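Apr 10, 2018

Back on the Tusach backtest this morning, with a big pot of tea and rather more optimism than last time. I've rerun the moving average crossover on the daily closes, using the 48 day line as the fast one and the 200 day line as the slow one, and fees are finally in there properly (I'd been charging them on the buys only, silly me).
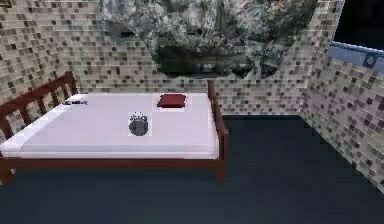
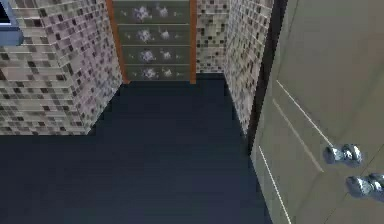

Ruiz-Ortega, notebook keeper, Traltirham price modelling bench

With fees on both sides the equity curve is a good deal flatter – still above water, but the lovely run in July loses most of its colour. The strategy made 56 trades over the whole set, and I'd like to see that come down before anyone gets excited. Adding a 30 day volume filter might do it, or it might just make us late to everything, so I'll try it on a copy first.

The Jundano feed has a gap in it again. I've left the missing closes blank for now and would ask everyone to please not fill them forward, as that's how we got that odd little plateau in the last lot of charts. Next job is the stop-loss rule, then a fresh run overnight.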